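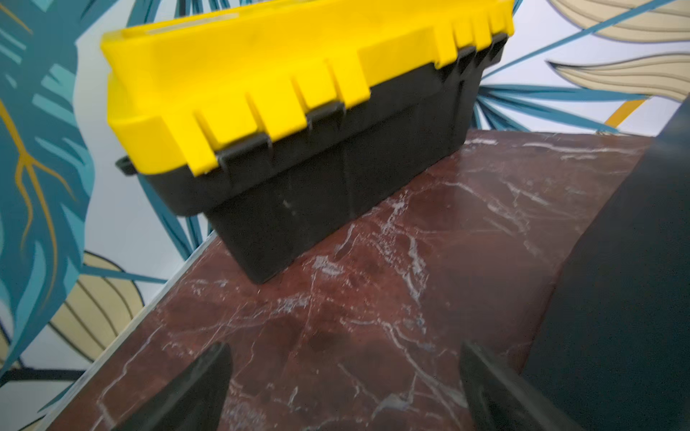
Subject: Re: [event-net] Accreditation system failover, regional games
From: Tarun Chaudhary
Date: 31/07/2018

On Monday evening the Sarmiento venue team wrote:

> We ran the badge readers against the backup server for the first
> time. Gates 1 to 4 came up without trouble. The press entrance did
> not, and we had to wave people through on paper lists until the
> primary was back. Is this a known problem with the Bondent
> readers, or have we set something up wrong? We would also like to
> know whether the same thing could happen to the scoring feed.
>
> Second question: who signs off on the firewall rules for the
> broadcast compound? We have two versions of the document and they
> do not agree.

Taking these in order.

The press entrance readers are on older firmware than the ones at the gates. The older version looks up the server name once at power-on and keeps the address until it is restarted. When you moved the service to the backup, the gate readers asked again and the press readers kept calling a machine that was down. Restarting them by hand would have cleared it. The proper fix is the firmware update, which takes 5 minutes per reader and has to be done over a cable. Please do not try it over the wireless link. We lost one that way at Grornevik and it had to go back to the supplier.

If you can't get to all of them before the September test event, set a shared address that moves between the two servers. Fatov has been running it this way since spring. The switch took 21 seconds in their last drill, and the readers queue scans during that time. The queue holds 200 entries per reader, so a short outage at a busy door should be fine. A long one will not be, and the reader gives no warning when the queue is full. It drops the oldest scan.

The scoring feed is a separate matter. It does not use name lookup at all – the addresses are fixed in the config file on each client. That means it won't fail in the same way, but it also won't move to the backup unless someone edits the file. I would like to see that changed, and I have said so on this list before.

On the firewall document: the version with the change table on the last page is the current one. The other is a draft and should be deleted from the shared folder. The visible difference is in the broadcast section, where the draft leaves port 80 open inbound to the whole compound. The current version closes it and allows outbound only, through the proxy. If your rules were loaded from the draft, reload them and run an outside scan afterward. Sign-off is with the security lead at each venue, and I need a copy.

Could you send me the logs from the press readers, covering the hour before the switch as well as the outage itself? Raw files are fine. Leave the badge numbers out, or send them to me directly and keep them off the list.

Tarun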